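Parallel-link gripper, wrist-mounted (setup and maintenance)

A wrist-mounted parallel-link gripper is a two-finger end effector in which each finger is carried by a pair of link bars of equal length. The paired bars keep the finger face at a constant angle while it swings inward or outward. On two-armed service robots one unit is normally fitted to each wrist, and a small camera is placed behind it so that both fingertips stay in view during the grasp. This article covers the setup, routine care and repair of the type as practiced at the Herkcombe test rooms, where the work is carried out in furnished domestic interiors.

Terminology

The housing is the molded cover over the drive and the inner pivots. The link bars run from the housing to the fingers; the bar nearer the center is called the inner bar, the other the outer bar. The outer pivot is the joint on the outer bar, closed by a hex-socket bolt. The bracket is the angular part on each side that joins the linkage to the base. Finger plates are the replaceable gripping parts.

Left and right are always given as seen from the wrist camera. Older Herkcombe notes used the operator's view, and entries made before that practice was dropped must be read with the sides reversed.

Placement of the base

The robot is driven up to the work surface with both arms partly raised and the grippers forward of the body. The base is squared to the front edge of the table by eye and then by the head camera. Carpet is the main source of error at this stage. A thick pile lets the base settle after it stops, and the height of the fingertips over the table changes with it. The usual practice is to wait 60 seconds after parking before taking a height reading.

Table legs that curve outward reduce the space available to the base, and small items on the floor near them are cleared before the base is moved again. Both grippers are brought to the front corners of the table in turn, and the two corner positions are stored as the reference for that room.
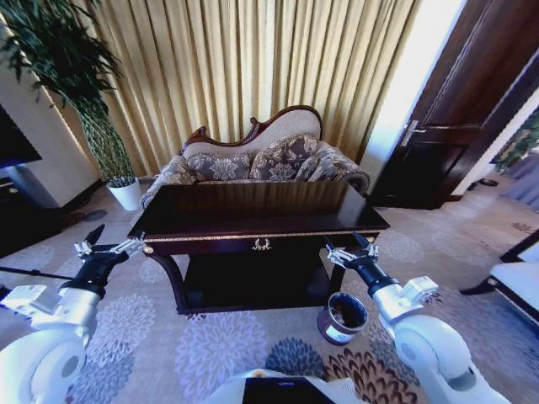
Zeroing the fingers

Zeroing sets the drive position at which the finger plates just touch. It is done with the arm stationary and the wrist level.

1. Open the fingers fully and confirm that both sides reach the stop together.
2. Close at the lowest speed until contact is reported.
3. Back off by 4 counts and store the position.
4. Repeat from the opposite direction. If the two stored values differ by more than 9 counts, check the outer pivots for play before going further.

The force limit is set after zeroing, never before. Soft and crumpled materials such as tissue or paper are used for the low end of the range, as they give little resistance and show a late or early stop clearly. Rigid items are used for the high end. A unit that passes on rigid items only is not considered set up.

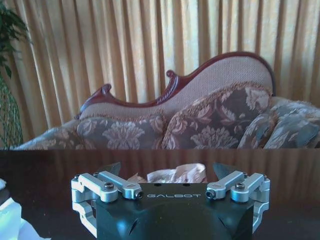 A low-end trial is recorded as a pass when the object is lifted, held and released without the drive hunting. Hunting is a small repeated opening and closing of the fingers, heard as a light buzz. It is most often caused by a force limit set too close to the friction of the linkage itself, and raising the limit one step usually removes it. If it remains, the inner pivots are suspected.

Routine care

The link bars are wiped with a dry lint-free cloth at the end of each working day. Paper dust and carpet fiber collect behind the bars, where the finger plates pass close to the housing, and are removed with a soft brush. Compressed air is avoided, as it drives fiber into the pivots.

The outer pivot bolts are checked for looseness every 11 days of use. A witness mark in paint pen across the bolt head and the bar makes the check quick. The method was written up by Aslı Kahraman in the Ivum maintenance handbook, and the revision dated 7/2/24 extends it to the inner pins. Glossy housings also need attention on polished tables, where reflections can confuse the edge finder. Fingerprints and polish residue are cleaned off with a damp cloth.

Repair

Play at one finger is traced by holding the finger plate still and rocking the outer bar by hand — movement at the bolt points to the outer pivot, movement closer to the housing points to the inner pin. Bolts are replaced in pairs, left and right, so that both sides wear alike. Erdem supplies a pivot kit with bolts, pins and washers. The Zomau kit is similar but has thicker washers, and the two should not be mixed on one gripper.

After any repair to the linkage the unit is zeroed again and the wrist camera is checked against the stored corner positions. The fingertips should appear at equal heights on either side of the lettering on the housing. 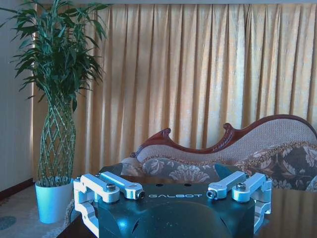

Does a gripper have to come off the wrist when a pivot bolt is replaced?

The outer bolts can be changed with the gripper in place, provided the arm is parked and drive power is off. Work on the inner pins requires removal, as the housing has to be lifted to reach the retaining clips.

See also: end effector; force limit; wrist camera calibration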